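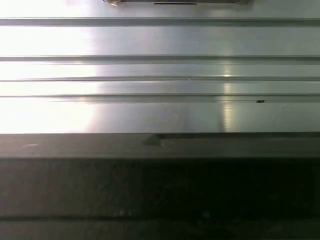

Ridged metal surface, silver-grey.

Illovis turns eight and opens its second repair room

21 Aug 2018

Hello all, Iestyn Prothero here, and yes, I'm writing our press release myself again (sorry, editors!). Illovis is eight years old this summer and we're opening a second repair room in the old Pritchard building, just behind the bus station. I've wanted that place since the first time I walked past it and saw the size of the windows.

If you don't know us, we take in unwanted computers, get them going again and pass them on to households who need one. Last year we handed out nearly 3,000 of them. Most go to school pupils and people looking for work, and a fair few go to grandparents who want to see the family on a screen.
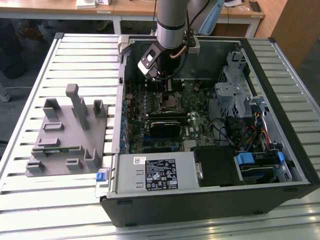
Desktop towers are still my favourite thing to work on – you can get the side off, see what's what and swap a part without swearing too much. Laptops are what people ask for, though, so please keep those coming too, chargers included if you can find them.

The new room has space for evening classes, and the first lot start in March. We've got 100 free places, paid for by our friends at Stastero, and you don't need to know one end of a screwdriver from the other. Juleck are lending us the shelving and have promised to help me put it up, so I'm holding them to that!

Reporters are very welcome to come round for a chat and a cup of tea. Ring the Illovis front desk and ask for me, or leave a message and I'll call you back the same day.

Ends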